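Force majeure notices: new guidance note out for supply contract clients

Short one from us this month. The commercial contracts team has finished its guidance note on force majeure and late delivery, and it's going out to clients on the supply list from August. If you buy or sell goods on standing orders, read it before you renew anything.

The note came out of the Kaewsai matter, which some of you will have followed. Background for those who didn't. Kaewsai makes food packaging. Brindine buys from it on a two-year supply agreement, monthly call-offs, fixed price. Flooding closed the road to Kaewsai's main warehouse in the spring. Deliveries stopped. Kaewsai said force majeure, Brindine said breach, and both sides then spent a long time arguing over an email.

The email was the problem. The contract said the affected party had to give written notice within three days of becoming aware of the event. Kaewsai's logistics desk wrote to its usual contact at Brindine on day two. Friendly message, said the trucks were stuck, said sorry, said more news soon. Didn't mention the clause. Didn't go to the address in the notices section. A proper letter went out later, well past the deadline.

The parties settled at mediation, so there is no ruling to quote and the terms are confidential. Both companies agreed to us writing up the notice point, for which thanks. Si-eun Ha acted for Kaewsai throughout. Recep Bayram, who is at another firm and sat as mediator, had no part in the note.

"Everyone had read the definition of force majeure, the long list with floods and strikes in it," Ha said. "The notice clause was four pages later and I don't think anyone on the operations side had ever opened it. They did what sensible people do, they told the customer. The contract wanted more than that."

What the note covers, in brief:

Who has to send the notice, and where to. A lot of the agreements we see still give a fax number. Some name a person who left years ago. Check yours.

What the notice has to say. Most clauses want the event, the obligation affected, and how long you expect it to last. Some want a plan for getting round it. An apology and a promise of more news may not be enough, depending on the wording.

When the clock starts. "Becoming aware" is not the same as "the event occurring", and plenty of contracts muddle the two in the same paragraph. Where there is a chain of subcontractors this gets messy fast. The note has a section on it, drafted by Kamol Sombatkul, with sample wording for both buyer and seller.

What happens if you are late. Depends. In some contracts notice is a condition and you lose the protection altogether. In others you only lose it for the days before notice was given. Look for the words "condition precedent", or anything that says relief applies "only if" notice has been served. If it's silent there is an argument to be had, and arguments cost money.

Price rises. Still the question we get asked most. A jump in fuel or material costs will not usually count as force majeure on its own, unless the clause says it does. If you want cover for that you need a price adjustment clause or a hardship clause, and you need to ask for it up front. Nerkley, the cold storage group, has kindly let us reprint the adjustment wording it now uses in its customer agreements. It's in the appendix, page 13. Nerkley's wording suits Nerkley, so please don't just paste it in.

Ending the contract. Long-stop dates vary a good deal. The most common in the agreements we looked at was 30 days, after which either side could walk away. For a seller with one warehouse that is tight. For a buyer with empty shelves it can feel like forever. Negotiate it, its rarely a point the other side will die on.

Nantana Khamphan, who edited the note, says the checklist at the back is the part to print. It fits on one page and is meant for whoever answers the phone when the trucks don't turn up, so no Latin and no case names. There is a blank line for the notices address. Fill it in now, not on the day.

Two things the note does not do. It doesn't deal with insurance, business interruption cover has its own notice rules and often shorter ones. And it doesn't cover construction contracts, where the extension of time machinery is a seperate subject. Napaporn Nakpan is working on a construction version for later in the year.

There will also be a lunchtime session for in-house teams, same material, more questions. Starts at 12:30 p.m. in the large meeting room, finishes by 2. Irnorska, who supply our contract management software, will show how to set a reminder against a notice deadline — ten minutes, no sales pitch, they have promised. Bring a contract of your own if you like, names blacked out please. Numbers are limited so tell us if you're coming.

Existing clients on the supply list get the note by email and don't need to do anything. Everyone else can ask for a copy through the contact page or their usual lawyer. No charge.

One correction while we are here. Last month's item on retention of title said the register search should be done after delivery. It should have said before. The online version has been fixed.

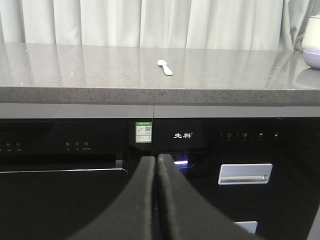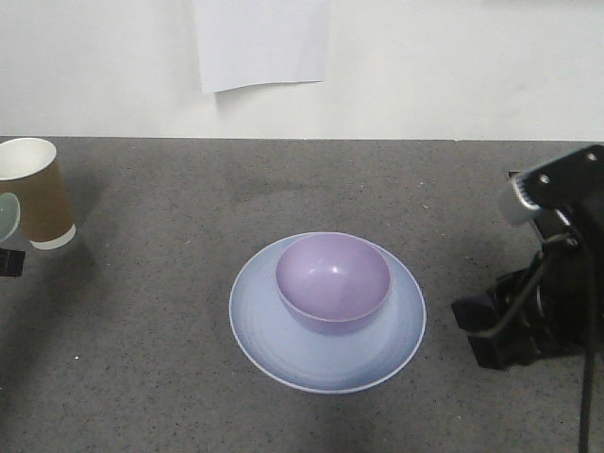
Commercial Contracts Team

Contacts for this item: Si-eun Ha (disputes and mediation), Kamol Sombatkul (drafting and subcontract chains), Nantana Khamphan (copies of the note, places at the lunchtime session).

This item is general information and is not legal advice. Contract wording varies, and the law that governs yours may not be the law where you do business. Please speak to us before sending, or deciding not to send, any notice.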